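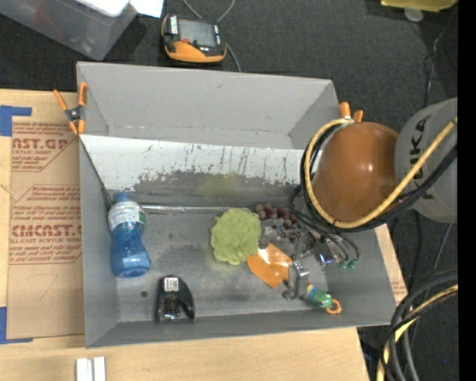 Bayu Yeoh asked on Saturday morning whether the cable slack on the arm had been checked at full wrist rotation before the new bin routine was loaded. It had been checked in one direction only. The following entry records the second check and the remainder of the session.

Workshop notebook, bin picking build
Bench: Dritside shop, table 2
Entry by: Leopold Gisler

1. Cable and hose routing

The wrist was jogged by hand control through its full range in both directions, at reduced speed, with the bin in place. In the negative direction the black bundle tightened against the yellow hose before the end of travel. One tie was released and the bundle was given 100 mm of additional slack. The check was repeated with no tightening observed. The program limit for that axis has nevertheless been left where it was. Colleagues are asked not to raise it until the tie has been replaced with a proper strap.

2. Bin position

The bin remains clamped on both sides. It sits at a slight angle to the table, and the angle is now entered in the work frame. Please do not straighten the bin. The earlier frame, saved under the name Mondville, assumed a square bin and put every grasp near the far wall out of position. It has been kept for reference and should not be loaded.

The bright band on the far wall continues to trouble the depth reading. Points along it drop out or return at the wrong height. A matte lining was proposed by Bayu Yeoh and will be tried once the present series is complete, so that all runs in the series are comparable.

3. Grasp trials

Program: Navarro, second revision. Mixed objects, placed by hand, not rearranged between attempts unless an object left the reach of the gripper.

Attempts: 200
Object lifted and held clear of the rim: 162

The bath pouf was lifted on nearly every attempt, although the fingers caught in the mesh on release and the arm had to be paused. The grapes were reliable when approached from above and poor when approached from the side. The blue bottle rolled when touched off center. The flat orange piece accounted for the largest share of the failures. The planner selects a point on the glare and closes at the wrong height.

Approach height was reduced in the last part of the session. I do not consider the number of attempts after that change sufficient to support a conclusion.

4. Gripper

Finger pads inspected after the trials. The left pad shows wear at the tip and has been marked for replacement. Spare pads are in the Cemia drawer. Fasteners on the finger bracket were tightened; one had moved by a quarter turn. It should be examined again before the next long run.

5. Outstanding

Replace cable tie with strap.
Fit new left pad and repeat the tool offset measurement.
Cut matte lining for the far wall. Acrylic sheet is not to be used for this purpose, as the surface is too reflective.
Add a pause after release for mesh objects, 800 ms to begin with.
Bayu Yeoh to review the side approach for the grapes.

Log files are on the shop drive under Navarro. The arm was parked and the controller switched off at the end of the session.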